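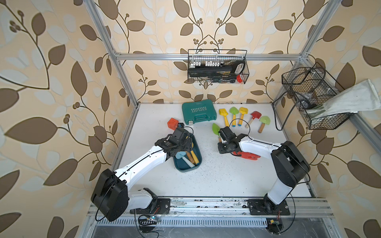

Wanted: people to help us work out why our arms keep dropping things

Hi, I'm Sobia Afridi, and I run the small test lab at Wovard. We have a pair of tabletop arms that sort toy garden tools into trays, and for most of the winter they did it well enough that I'd started bragging. Then in April the grippers began letting go. Mid-move, no warning, no error on the screen. A shovel would be halfway to the tray and then it would be on the table, or on the floor, or (once) in my coffee.

A dropped toy shovel hurts no one. The same grippers and the same control software are supposed to go into Jelska, our kit for community workshops, where people will be standing a lot closer and the tools won't be toys. So we've stopped the Jelska work until we understand this, and I'm looking for people to come and help. Paid!

What we know so far

We ran 100 pick-and-place moves on each arm with the logging turned all the way up. The left arm finished 77 of them cleanly and the right arm finished 64. Neither number is anything to be proud of. The drops bunch up when both arms are moving at the same time, which made Hậu Khổng, who wrote most of our control code, think about power. Peadar McGrath thinks it's the cables flexing at the shoulder. I think it might be grit, and I've been told to sweep more. We have had some lively lunches over this.

The part that bothers me most is the second fault, which we only noticed while chasing the first. On two of those runs, somebody pressed stop and the arm carried on to the end of its move before it quit. It was a short move and hands were well clear, but a stop button that waits its turn is a bad stop button. Since then we cut power at the wall switch, and we've dropped the speed right down. That stays in place for everyone who comes in, me included.

Who we're looking for

We want two kinds of people, and you're welcome to apply for both.

Session operators. You'll guide the arms by remote through simple jobs: pick up a rake, put it in the tray, pull a shovel out of a row, swap something from one arm to the other. You don't need any robot experience. I'd love a few gardeners, cooks, hairdressers, anybody who uses their hands all day and notices when something feels off. When the grip goes, you say so out loud and write down what you were doing. That's most of the job – the noticing and the writing down.

A fault tracer, part time. You should be happy with a multimeter, be able to read a wiring diagram that has been edited by three different people, and have spent some time with small servos. You'll own the stop fault first and the dropping fault second. If you've ever written up a near miss and made other people read it, tell me about that in your application, because I'd rather hear that story than see a list of software.

What a session is like

You'll sit with Rodrigo Godinho for a short safety talk, then practice until you feel comfortable. Runs are short, with breaks in between, and one of us stays by the wall switch the whole time. Nobody reaches onto the table while the power is on, even if the thing you want is right there at the front edge. Tie back long hair, leave bracelets and lanyards in the lockers, and wear closed shoes. If you want to quit halfway through, you quit halfway through and still get paid for the full session.

We log the arm positions and motor readings, plus your written notes. Your name goes on the payment form and stays out of the fault report unless you ask for a credit.

You need to be 18 or older and able to get to our lab on the top floor of the Plattner building. There's an elevator, and the chairs and controls can be adjusted, so tell us what you need and we'll set it up before you arrive.

How to apply

Write me a few lines saying which role you're after, when you're free, and what you do with your hands most days. Fault tracers, please add a resume. Drop it at the Plattner front desk marked for Áine Cullinane, who keeps the schedule, or use the form on the Wovard jobs page. Applications close 11/2/25. Áine answers everyone, including the people we can't fit in.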